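Search the archive
Search this list only
Go

List home | Browse by thread | Browse by date | Post | Help

Subject: Re: Sheets that won't stay on / bedtime pile on the kids' bed
Date: 17/11/2021

Quoting the earlier message:

> We moved our youngest out of the crib mattress and onto a regular
> one from Droda. The fitted sheet from the old set pops off the
> corners every night, and by morning everything is in a heap at one
> end. I have two questions for the list. Is it worth buying the
> deeper sheets, or do the elastic straps work? And what do people do
> about books in the bed? Ours takes a stack in there and I find
> them under the blanket, under the pillow, and on the floor.
> We have 33 picture books and I think most of them have slept in
> that bed by now.

On the sheets first. Measure the side of the mattress before you buy anything. Ours is a Kuster and it is a good deal thicker than the one it replaced. Measure from the top seam to the bottom seam with nobody lying on it, then buy a sheet with a pocket at least 3 inches deeper than that. The package should give the pocket depth. If it only says "standard," leave it on the shelf.

We tried the straps. They hold well for a week or so and then the clips start letting go, usually at the corner by the wall where it's hardest to reach. The clips also left small pulls in the fabric. I took them off in January and we haven't used them again. A deeper sheet fixed most of it.

I strip the bed completely once a week and leave it bare for the morning with the window open. The blanket gets shaken out and goes back last.

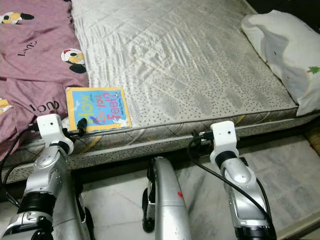
Books in the bed were a problem for us too, and I don't think you can stop it completely. What worked was a limit and a type. The limit is one book at a time, and the type is board books only. Paper pages get creased the first time somebody rolls over on them, and we lost two library books that way before we made the rule. "How do you feel?" is a good one to allow, with the blue cover and the thick yellow border, and you can spot it next to a pink blanket without turning everything over. The smaller books disappear in the folds and you end up feeling around for them in the dark. Everything else stays in a low bin by the door, spines up.

For the blanket, I gave up on tucking it in. It has mouse heads all over it and our daughter wants to be able to see them, so it goes on loose and gets bunched up to one side by the time she's up. A quick fold in half lengthwise is enough for daytime. If yours is fleece, wash it cold and skip the dryer sheet.

One more thing about the mattress itself. If the top is quilted, as ours is, crumbs and sand settle into the stitching. Use the narrow vacuum attachment and go along the seams before the clean sheet goes on. I do the top every time and the sides when I remember. A waterproof cover would save some of this work, but the one we bought from Kermani crackled whenever she moved and she wouldn't sleep on it. If anyone has found a quiet one that fits a thick mattress, please post the name.

Erkham

Reply to list | Reply to sender | Next in thread

Related messages
Mattress covers that don't make noise
Moving from crib to bed: which side against the wall?
Re: Storing board books on a low shelf
Washing fleece blankets, cold or warm
Droda bed slats, replacement screws
Pillow size for a three-year-old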